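Kakeck pie shop to return to Vestwood seafront

Kakeck, the pie and mash shop that closed its last counter 11 years ago, is coming back to Vestwood. The new shop will open in July on Ehlers Parade, two doors down from the site where the business first traded.

The company confirmed the move after a sign went up in the window of the old shoe repair unit. It has taken a lease on the ground floor and basement, with seats for 20 customers and a hatch on the street side for takeaway orders.

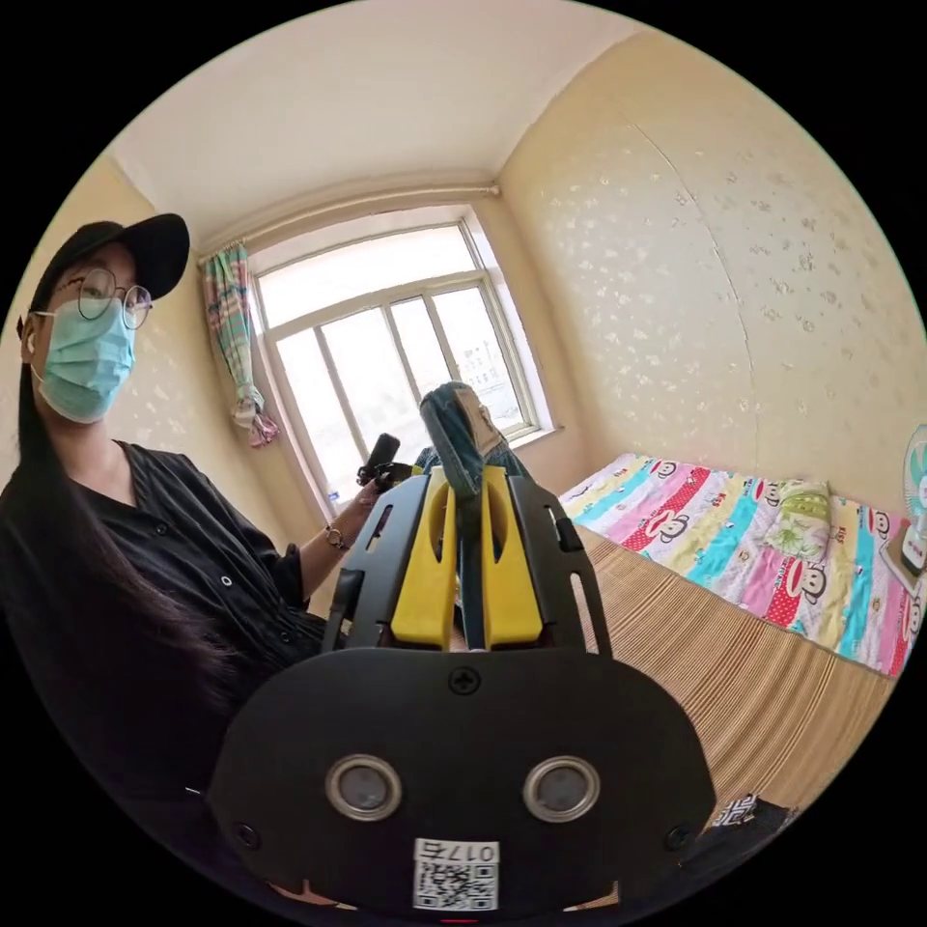
VESTWOOD, July – Pies will be baked on the premises, as they were at the original shop. The opening menu has beef and onion, cheese and potato, and a chicken and leek pie that was sold only on market days in the past. Mash, peas and parsley liquor will be served with all of them.

A second, smaller outlet is planned inside the Sakemance food hall by the station. It will have a short menu and no seating, and will take its pies from the Ehlers Parade kitchen each morning.

Kakeck ran shops in the town for two generations before selling up. A petition asking for its return gathered 617 signatures last winter, and the company said it had kept the recipes and the name throughout.

The Parade shop will open from 11am and close at 8pm, with later hours in the school holidays. Prices have not been announced.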